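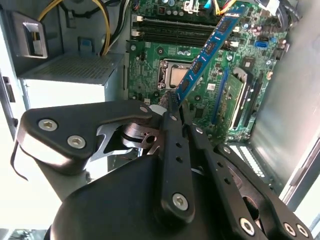
Memory stick on approach to the slots, wrist cam.

November 21, 2018

RAM task, second block. Chaimae on the pendant, me on labels and the log. Writing this up between sets so excuse the mess.

Target is 133 good demos before the Vimberg people want the first batch. Good = full approach, stick over the slot, seat, release, back off. Anything with a regrasp in the middle goes in the other folder, don't bin it, the recovery ones are worth having later.

Settings as of this morning:
- wrist cam only for the policy input, overhead still logged but not used
- force log on for every run (was OFF for the first 6, see below)
- start pose jittered by hand, no two the same please
- gripper force one notch down from April, old value was marking the sticks

First 6 have no force data. My fault, copied the config from the Grondurance job and didn't read it. Kept the video, tagged noforce. Fine for the vision side, useless for the seating part.

Diagonal pickups are the problem again. When the stick sits at an angle in the fingers the far end gets to the slots well before the near end and you can't see the latch on that side any more. Chaimae backs off and comes in flatter. I'd like half a dozen where she doesn't, so the model sees what a bad line-up looks like. She isn't keen. Discussing.

Also the processor lid. Throws glare straight into the wrist cam at some angles and the exposure hunts. Tried turning the bench lamp to the wall, a bit better. Tried fixed exposure, slots went too dark to see. Left on auto for now. Hellström ran into the same with their connector set and just collected more of it, which is probaly what we'll end up doing.

Labels: please use "approach", "align", "seat", "release". Somebody wrote "insert" on 16 of them and the script drops anything it doesn't know. Fixed by hand. Took ages.

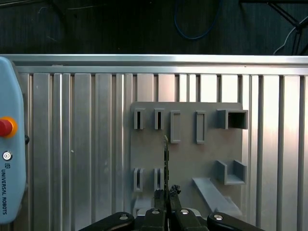
HOLDER BOARD / STRIP

Separate task, own folder, do not mix with RAM. Thin strip held upright, working in front of the printed holders. Narrow slots are the ones we care about, the tall open frames and the box are for the later parts.

Notes so far:
- go slow on the last bit, strip is tall in the grip so a tiny wrist tilt is a big miss up top
- lower right slot is the worst to see, the strip itself covers part of it from the wrist
- grey holders on a grey board, edges hard to pick up. Could reprint in another colour?? Ask.
- shiny bits on the slats behind confuse the tracker, it locked on to one twice. Matte tape or a cloth behind, try both
- pendant shows up at the left of the picture. Leave it where it is for the whole set or we'll have it moving around in the data for no reason

Timeout on the recorder is 2000 steps and a careful insert runs close to that. Chaimae hit the limit on two good ones and lost the end of both. Raise it before the next set. I said this last time too.

Upload to Cliltel keeps stalling on the big files. Splitting by slot and sending overnight. Local copy stays on the bench drive untill the checksums match, so no tidying up please.

To do
- force log check at startup, make it refuse to record without it
- add "insert" as an alias, quicker than arguing
- recorder limit up
- new finger pads, left one looks tired
- ask Chaimae for the bad line-up runs again, bring coffee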